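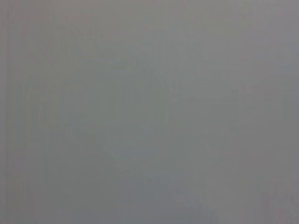
Ticket no. 300, page 1 of 1

Support > Tableware > Stands and Racks > Closed tickets

Tuesday, 9:16 a.m.
Logged by Gifty Agbeko, Gradwood customer support

Filed under: Plate stands, stability, mixed sets

Product: Takurer wire plate stand, small
Reported by: Kwame Adjei, Gbeho guesthouse
Problem: plates lean and slide when the stand is full

Customer's message, copied from the web form:

"We bought the small wire stand to keep the colored plates on the side table in the breakfast room. With four plates it is fine. Once the rest go in, the front one creeps forward and the whole row ends up leaning on the wall. Twice I have come in and found a plate on the floor. They don't break but they do get scuffed. Is the stand faulty or are we overloading it?"

9:40. Replied asking how many plates he keeps in it, whether they are all the same size, and what the table top is like. Asked him to check that the feet of the stand sit level, by pressing on each corner in turn.

10:25. Customer called back. Plates are all from the same set, one of each color. Table top is smooth and gets wiped down every morning. No rocking when he presses the corners. He said the stand was bought in June and has not been dropped or bent that he knows of.

11:05. Asked him to load it the way he normally does and tell us where it ends up.

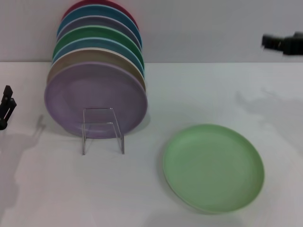 GRARNSTEAD, Tuesday

Seven plates in the stand, lavender at the front and deep red at the back, with the row leaning back against the wall. The light green one is lying flat on the table to the right. Customer says that is the eighth of the set and he has given up trying to fit it.

Checked the product sheet. The small stand is listed for six plates of this thickness. Seven will go in but there is no spare room between them, and the raised rims push against each other. The large stand is listed for 16.

11:30. Gave the customer the following to try, in this order.

1. Take everything out and wipe the feet of the stand and the table top with a dry cloth. Cleaning spray left on a smooth top lets the feet slide.

2. Set the stand down first, empty, with its back a hand's width from the wall. Load from the back. Push each plate all the way down before adding the next.
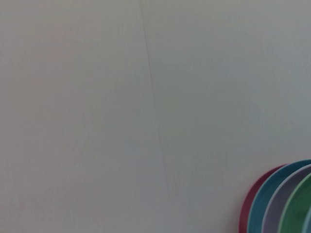
3. Stop at six. Put the other two somewhere else for now and leave the stand alone for a day.

4. If the front plate still creeps with six in, measure the gap between the two front posts at the top and again at the bottom. Send us both numbers. A difference between them would mean the frame has spread, and we would replace it.

2:50 p.m. Customer has done steps 1 to 3. No movement so far. He would still like all eight on show and asked for the price of the large stand. Passed to sales.

Status: closed. Reopen if step 4 is needed.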